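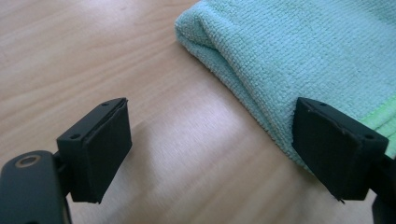

Figure 6. Mint-colored microfiber towel with a lime-green stitched hem, on the wooden tabletop.

4.2 Folding habits and the small cloth

We had expected, perhaps a little fondly, that the large bath sheets would give our households the most to talk about, and so it came as a surprise when the small cleaning cloths filled page after page of the Irkorgate diaries. Of the 66 diary keepers, a good many wrote at length about the rolled edge a soft cloth makes when it is doubled over, and whether one ought to press it flat or leave it be. Looped fabric tends to spring back a little, and people seem to have strong feelings about that! A cloth may also be picked up in the middle and bunched before any folding starts, a habit several diarists traced to their mothers.

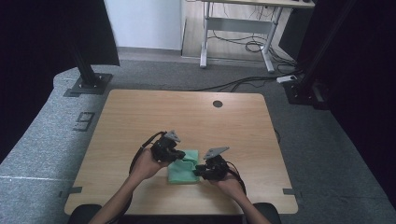
Saodah Setiawan wrote in her February entry that she had given up on thirds altogether, that halves and halves again were plenty for a cloth that would be wiping the stove by supper, and that the hem should always face the back of the drawer. We return to hems, and to the drawers themselves, in Section 5.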